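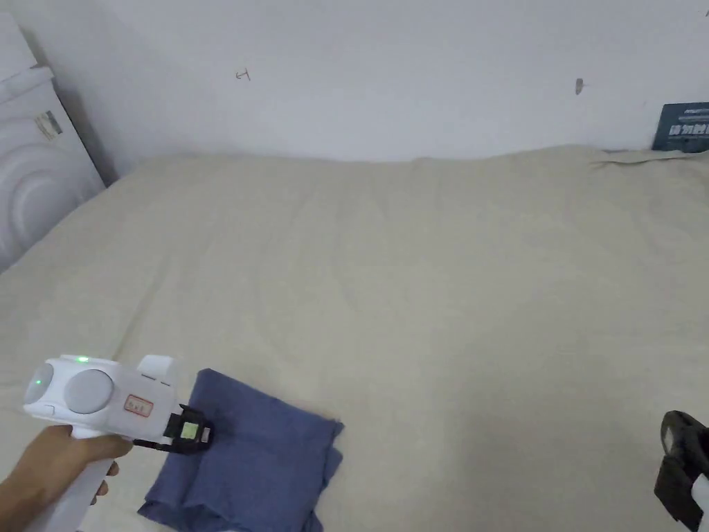
A bed made up with a cream-beige sheet against a white wall.

Health in the Performing Arts: Handout for Week 4
Sleep, Hearing and the Touring Body

Welcome back, everyone. Last week we got a bit carried away with the history of the touring circuit (my fault entirely, I do love a good bus story), so we're going to skip the last two pages of that handout and move straight on to what touring does to a person's sleep and ears. If you missed the session, the reading is still on the shelf at the Tindidham library desk and you're very welcome to borrow my marked-up copy.

1. Why sleep comes first

Most of you play or mix in the evenings, and you'll know the feeling of getting home at one in the morning with your head still full of the last set. The body's clock takes its main cue from light, and bright light late in the evening tends to push sleep later. Add a heavy load-out, a bag of chips in the van and a seven o'clock flight, and you've got a short night before you've even thought about nerves.

Sleep researchers talk about "sleep pressure", the drive that builds the longer we're awake, and the "circadian rhythm", the daily clock that decides when that drive is easiest to act on. On tour the two fall out of step. You can be terribly tired and still lie there listening to the motel fridge — I've done it more often than I'd like to admit.

Key terms for the quiz sheet: sleep pressure, circadian rhythm, sleep debt, sleep inertia (that thick, foggy half hour after waking).

2. Case study: the Premow run

The Premow run is a made-for-class touring schedule that we'll use until the end of term, so please hang on to it. A four-piece band plays 19 shows with roughly 800 kilometres between the furthest two towns. The drummer does most of the driving. Soundcheck is at four, doors at seven, and the band is rarely off stage before half past eleven.

Have a look at the schedule in your course reader and mark every night where the gap between load-out and the next departure is under eight hours. Then, in your groups, try moving things about. You may shift a departure, swap a driver or drop one show, but you can't add a rest day, as the hall bookings are fixed. Be kind to the drummer.

3. Hearing

Noise-induced hearing loss depends on both the level of the sound and how long you're exposed to it. As a rule of thumb, every increase of three decibels doubles the sound energy, so the safe listening time is halved. Ringing in the ears after rehearsal is a warning, even if it's gone by breakfast.

Properly fitted musicians' earplugs bring the level down fairly evenly across the range, so the cymbals don't vanish and the singer doesn't end up sounding like she's under a doona. Foam plugs are fine in a pinch, though they do take more off the top end. Do bring your own if you have them, and we'll compare fit in the Chacko Room during the second hour.

4. For next time

Read chapter three of the course reader, the part on warm-ups and vocal load. Singers may already know a good deal of it, but please read it anyway, and have an opinion ready about whispering.

Start your sleep diary tonight. Write down when you went to bed, when you think you dropped off, when you woke, and any caffeine after midday. A rough guess is perfectly all right, and you don't need an app or a fancy watch. Diaries are for your own use and I won't be collecting them, only the one-page reflection, due in October.

Reflections go in the box outside room 52, or upload them to Plirnudus if you're an off-campus student.

Handout revised 8/26/19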